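The Second Life of the Hospital Linen Cupboard

Ninley District Health Service has changed the way its wards store and replenish supplies, and the effects are being felt well beyond the storeroom

Oct 11, 2022

For most of its history, the Ninley hospital kept its ward supplies in cupboards designed for linen. The shelves were deep, the doors were solid, and the contents were known in detail only to the nurses who had worked longest on each floor. Dressings were kept behind blankets. Cannulas migrated from one shelf to another according to the preferences of whoever had unpacked them. When a ward ran short, a junior member of staff was sent to borrow from the floor above, and the loan was seldom recorded.

The arrangement was tolerated for decades, in part because it appeared to cost nothing. A review commissioned by the health service in June of last year reached a different view. Its authors followed the movement of ordinary consumables through seven wards and found that expired stock was being discarded on every one of them, while urgent orders for identical items were being placed in the same week.

Līga Sproģis, who led the review, had previously managed theatre supplies at Plellulby, a smaller regional hospital. Her report is a restrained document of 74 pages, and its central finding is expressed in a single paragraph. Wards were ordering to a remembered level of need, established in some cases by staff who had since retired, and the quantities had drifted upwards after each shortage without ever being brought down again.

The remedy adopted was the two-bin system, a method long familiar to manufacturers. Each item is held in two containers of equal size. Staff draw from the first until it is empty, at which point the second is brought forward and the empty container becomes the order. No tally is kept at the bedside and no form is completed. The quantity in each bin is set by the supply department, reviewed every quarter, and altered only on evidence of use.

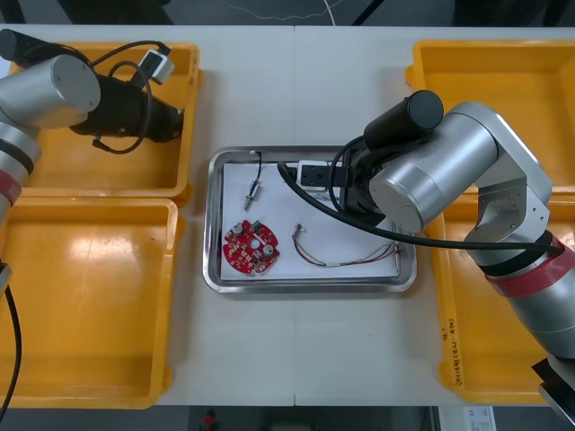

Simplicity of this kind requires a good deal of preparation. Before the first ward could be converted, the supply department was obliged to agree on a common name for every item it held. Crepe bandages alone were known by five different descriptions, two of them left over from a supplier that had ceased trading. The catalogue took the better part of a winter to complete, and Ms Sproģis regards it as the most valuable product of the entire program.

The choice of shelving also proved contentious. Andreadis, the firm engaged to refit the storerooms, proposed open racks on all sides, so that any gap could be seen from the doorway. Infection control staff asked for closed cabinets near the sluice rooms, and several nurse unit managers were reluctant to surrender lockable cupboards. The compromise — open racks for sealed goods, glazed doors for everything else — has been applied throughout the main building, although the maternity wing retains its original joinery under a heritage listing.

Thodoris Sarantis has worked as a ward orderly at Ninley under both arrangements. He recalls that his mornings once began with a telephone list of missing items. "I would have walked to the pharmacy and back before the breakfast trolleys were out," he says. He now makes one scheduled round, collects the empties, and returns with full bins in the afternoon. His principal complaint concerns labels, which lift at the corners after repeated cleaning and must be replaced more often than the budget allows.

Not every department has been persuaded. The emergency department, where demand can change within the hour, withdrew from the trial and maintains a larger reserve under its own control. Staff at Hesinero, the health service's rehabilitation campus, have accepted the method for dressings but continue to order mobility aids individually, on the grounds that such items are fitted to the patient and cannot sensibly be held in pairs.

The health service intends to extend the catalogue to its community nursing teams, whose supplies are carried in the boots of fleet cars. Trials of a smaller bin are under way, and a decision on the size of the insert is expected once the new vehicles have been delivered.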